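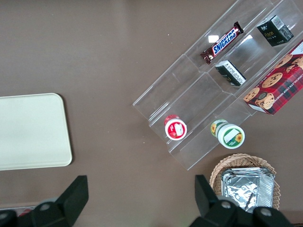
透明分层展示架,上层放了一条士力架

四月业主与商户联席会 记录
时间:周一晚七点十分开始(通知写的七点)
地点:二楼活动室
主持:Itziar Alcaraz
记录:Luana Siqueira
到会:东楼、西楼各家代表,底商三家,物业Lammers来了两位。北楼没人来,也没请假。

一、上次记录
念了一遍。西楼提出上次“自行车棚下月拆”写错,应为“下月再议”。改。其余无异议,通过。

二、院子浇水和雨水桶
去年夏天水费高,大家都知道。Luana提的方案:东墙根放一只1000升的桶,接落水管,浇花坛和后面那排菜箱。
- 位置:东楼一层不同意靠窗,怕蚊子。改到车棚北侧,离窗远,管子要加长。
- 盖子必须带锁扣,院里有小孩。
- 冬天放空,谁放?没定。Lammers说不在合同里,可以加,要另算钱。先不加。
- 报价两份,Adon一份、Palance一份。Adon含安装,Palance只送货到门口。桶的材质两家写得不一样,Luana再打电话问清楚。
- 花坛那边有人问能不能顺便换土。不顺便,另说。
表决:原则同意买,位置定车棚北侧。反对一票(东楼一层,还是蚊子)。牌子等问清了群里发,不再单独开会。

三、楼道灯
西楼三层到四层的灯又不亮。Lammers说换过灯泡,应该是感应器的问题,等配件。问等多久,答两周。上次也是说两周。
Itziar要求书面给日期,Lammers答应周五前发邮件。
东楼提:感应时间太短,拎东西上楼走到一半就黑。能调就调长一点,Lammers记下了。
地下室入口那盏不用感应,改常亮,费用不大,直接做。

四、噪音
老问题。底商早上卸货,五点多就有推车声。店里解释供货车时间定不了,只能跟Aneck那边商量晚半小时。会上有点吵,略。
结果:
店里换软轮推车,本月内。
卸货不走中间门洞,走南侧。
六点前不许在院里喊。
西楼有人要求写上“再犯罚款”,查了规约没有这一条,不写。要写得先改规约,改规约要全体大会。
另外西楼五层周末练鼓,本人在场,说已经换了哑鼓垫,楼下说还是听得见,但比以前好。两家自己约时间,会上不管。

五、账
余额念了,没人有疑问。
本季支出里有一笔417,是大门锁芯和配钥匙,发票已补。
欠费的还有两户,名字不念,Itziar单独联系。
有人问预备金能不能存定期,利息总比现在强。Itziar去银行问一下,下次带数字来。
上次借出的梯子押金50,已退。梯子还在东楼,请还回地下室。

六、五月院子聚餐
日期:倾向月底那个周六,等天气。
去年来了33人,桌子不够,今年向底商再借两张。底商同意,用完当晚要擦干净还回去。
烤架用西楼的,火只能放在砖地上,草地那边不行,去年烧黄一块现在还没长好。
饮料按户凑钱,吃的各家自带,带什么在门厅那张表上填,别又是八份土豆沙拉。
音乐十点停。
有人提议请北楼也出一张桌子,前提是北楼得有人回消息。Luana去敲门。
Lammers提醒:当天垃圾会多,要提前一周告诉他们加桶,过期不候。Luana负责。

七、自行车棚
时间不够,只说了几句。棚里至少有几辆没人认领,链子都锈死了。先贴条,贴满一个月没人认再处理。拆不拆下次议。
东楼问能不能装充电插座。Lammers说要先看保险条款。挂着。

八、其他
- 门厅的公告栏玻璃裂了,小心手。Lammers报价。
- 快递别再堆在电表箱前面,抄表的人打不开门。
- 西楼二层找猫,灰色,项圈掉了,看见请打电话,号码在公告栏上。
- 活动室钥匙现有两把,Itziar一把,底商一把,借用请登记。登记本的笔又没了,请自备。
- 有人问暖气什么时候停。以Lammers通知为准,还没有通知。

待办
Luana:问Adon、Palance桶的材质和到货时间;聚餐表;北楼;通知加垃圾桶
Itziar:两户欠费;银行利率;把规约里关于噪音那页复印贴出来
Lammers:楼道灯日期(周五前);感应时间;地下室灯;公告栏报价;保险条款
底商:软轮推车,跟供货那边谈时间

下次会议:五月,聚餐之前,日期群里投票。自行车棚放第一项,免得又拖到最后。

八点五十散会。有错请三天内告诉我,过后就按这份存挡了。
Luana Siqueira 记

补:散会后东楼一层又来说,雨水桶如果加纱网就不反对了。纱网钱不多,我先写在这儿,问价的时侯一起问。票数不改,还是按会上的记。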